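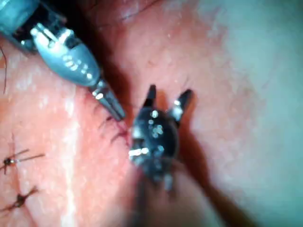

Two tied knots, and a little cluster of thread close by.

4 min read
27 shares · 3 comments

I can sew on a button, and that's about where my talents end, so I was a bit nervous about spending a morning talking stitches with somebody who teaches them to surgical trainees. She runs the suturing course at Aneddale, and she'd asked me not to use her name ("my students find enough to tease me about already"). We met at the Morais coffee counter downstairs, and she had a length of black thread out of her pocket before I'd found a lid for my cup!

"People come in wanting to talk about the needle," she told me. "I want to talk about the thread. The thread is where your morning goes."

She's been teaching the course for five years. Before that she did the same job at Furklow, where the practice sessions started at 6 a.m. and she drank, in her words, an upsetting amount of tea.
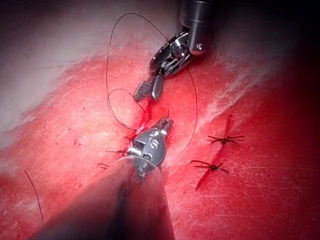
I asked what beginners get wrong first, and she laughed and said they pull. They get a bite through one edge, they're so pleased with themselves, and then they haul on it as if they were starting a lawn mower. "You want the edges to meet. Just meet! If they're bunched up like a curtain, you've gone too far, and now you have to decide whether you're proud enough to leave it."

Does she make them take it out? "Oh, always."

She had me try a knot around the handle of my cup. It took me 3 goes, and the last one slid straight off (she was very kind about it). Apparently I was crossing the same way twice, and she could tell from across the table.
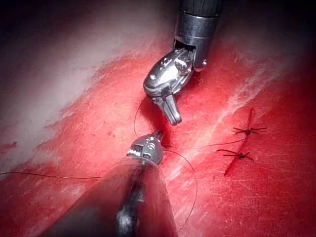

"Say it out loud if you have to," she said. "Over, through, lay it flat. I still mutter when I'm tired."

The passing back and forth is what she likes best, the moment when one side lets go and the other already has hold. She compared it to handing a baby to an aunt, and then she got up to get us more napkins.
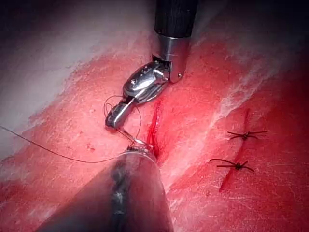
Slack was the other thing we kept coming back to, and she has strong feelings about it. Too little and you can't make a loop, too much and you spend your time chasing it. I'd have guessed that all those open curls near the tip of the jaws meant a tangle on the way, but loops like that don't bother her if she can see where each one goes. What she'd keep an eye on is the long single strand running off to the left, "because that's the bit you forget you own."

Her next group starts in January, and she's rewriting the handout for it, the one everyone calls the Gutell sheet, which has a coffee ring printed on it from some long-ago photocopy. She's keeping the ring. I went home with the black thread in my coat pocket and got my knot to hold on a drawer pull that evening.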